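Two-arm cells: rules FAQ (Rorkby site)

Short answers, updated in April. Long version is in the Varkthorpe handbook, chapter on shared tables.
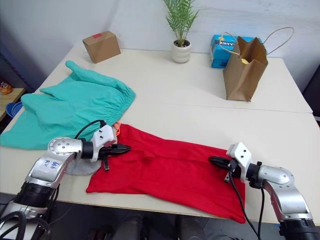
Read this before your first shift, then ask the desk if something is missing.

Who can start a run?
Anyone signed off on the Gumodora checklist. Trainees only with a signed-off operator at the stop button. No exceptions for "just one fold".

Can I reach in to fix a garment?
Not while the arms are powered. Pause, wait for the light, then reach. Pause is not the same as stop, if you need both hands on the table use stop.

Fabric hanging over the table edge, is that ok?
Yes for clothes. Not for anything with long straps or cords, those go in the reject bin.

Do I have to clear the back of the table?
Only what's inside the arm's reach. Background items stay put during a run, don't swap them halfway. Log any change.

Cables?
Check the wrist cables every 102 runs. Look for rubbing and kinks. If its taped, it's not fixed, file a ticket.

Speed limit?
Whatever the Rathnayake sheet says for your cell. Don't raise it to catch up on quota.

When do grippers get replaced?
Jaws at 3,000 cycles, or sooner if worn. Write the new count on the log, not on the arm.

Something snagged. Now what?
Stop. Don't pull the cloth free with the arms live. Take a note of the run number, use form 77, then restart from home postion.

Is a failed fold a reportable event?
No. Contact with a person is, even a light one. Same shift.

Where do old logs go?
Cabinet by the door, oldest in front. Dial 356 if it's locked.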